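How to get a proper gloss on a long table

Posted August 2024 by Abílio Falcão

Quick one, as I keep getting the same email. Long table, old finish, want it shiny like a new car. Doable. Slow, mostly waiting. Don't start this the week you need the table.

What you need

Sandpaper – 100, 800 and 2,000 grit
Sanding block, the cork kind
Enamel, oil based. I use Pirketti in the quart can
Jalteck foam rollers, the short ones, buy a spare pack
Primer to match the enamel
Tack cloths
Polishing compound
Bucket, dish soap, a mask, gloves

Step 1. Clean it

Dish soap and warm water. Twice. Any wax or furniture spray left on there will give you fisheyes, little craters where the paint pulls back. Rinse, dry, leave overnight.

Step 2. Knock back the old finish

100 grit on the block, long strokes, the long way of the table. You're dulling it, not digging holes. Stop when no shiny patches left. Go easy on the edges, they burn thru fast.

Vacuum. Then tack cloth. Then vacuum the floor too, that dust comes back up when you walk.

Step 3. Fill and prime

Dents get filler, thin layers. Sand flat when hard. One coat of primer, let it go a full day whatever the can says. If the room is cold make it longer.

Step 4. Color coats

2 coats. Thin. Pour a little in the tray, never roll out of the can.

Start at one end and work in strips the full width, keep a wet edge. On a long table that means moving – so clear the floor all the way round before you open anything. Last pass of each strip is just the weight of the roller, no pressure. Bubbles? Leave them a minute. Most go. If you keep rolling you make more.

Dark and bright colors show everything when glossy. Yellow is kinder to dust than black is, but yellow covers badly, so put it over a white primer and not gray. Tsz-kin Tam at Fillalstead put me on to that and it saved me a third coat.
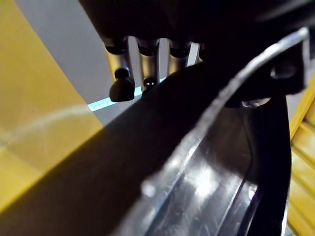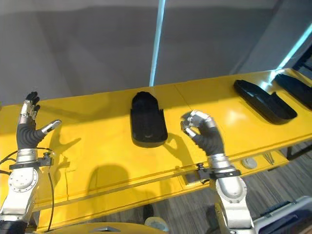
Long, glossy and yellow, the table in the second picture.

Step 5. Wet sand

Wait a week. Yes a week. Paint that feels hard is still soft underneath and you will drag it.

800 first, with water and one drop of soap. Light circles, wipe often, look across the surface toward a window. It should go evenly flat and dull. Shiny specks are low spots, keep going till most are gone but don't chase every one.

Then 2,000. Same thing, less pressure. Table will look awful at this stage, sort of chalky. Normal.

Step 6. Polish

Compound on a soft pad, by hand or a slow buffer. Small areas. Wipe off befor it dries. Repeat where it's still hazy.

Problems

Orange peel: too much paint or too thick. Wet sand again, more 800.

Went through to primer: stop, let it dry, recoat the whole strip. Spot fixes always show.

Sticky after three days: room too cold or coats too heavy. Open a window, wait.

Looking after it

Soft cloth, plain water. No spray polish for the first month. Coasters. Felt pads under anything heavy, and lift, don't slide.

Benches next – same method but I do the legs first. Rocha sells the small rollers for those if Jalteck is out.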